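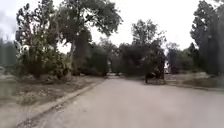 The Sevham approach road has been submitted for inclusion in next year's surface and verge program, and the Residents' Forum invites comment before the list is closed. The section concerned is 323 yards long. The road carries no lane markings, and the left-hand verge beyond the low concrete curb remains unpaved, with dry earth, pebbles and patches of low growth. Members are asked to state whether they support a center line, a paved verge, or both.
Posted by B_Damgaard, 14/10/2023

Home Forums Roads and Verges Members Search Log in

mudgway_resident
Thank you for the notice. I support the center line and oppose the paving. The verge takes the runoff from the road, and the trees on that side are mature. Lurnen paved a similar strip and water now stands at the junction after every storm.

Nitico Estates Office
The Estates Office respectfully disagrees. Pedestrians from our premises walk on the roadway when the verge is muddy. We requested a paved path in June and have received no reply. A width of four feet would be sufficient.

mudgway_resident
Four feet of paving that close to the trunks will damage roots. Has a tree survey been done?

B_Damgaard
No survey has been commissioned. The quotation received was $3000 for the line painting only - paving has not been priced.

tolland16
I would ask that neither proposal go forward. Drivers slow down on an unmarked road, particularly at the curve. A painted line will encourage them to hold their speed into the shade, where it is hard to see anyone on foot.

Nitico Estates Office
That has not been our experience. Vehicles drift to the middle of the curve, and two of our staff have reported near misses.

B_Damgaard
Both positions will be recorded. Would the Estates Office accept compacted gravel as an alternative?

Nitico Estates Office
Yes, provided that it is maintained.

tolland16
My objection to the line stands. I have no objection to gravel.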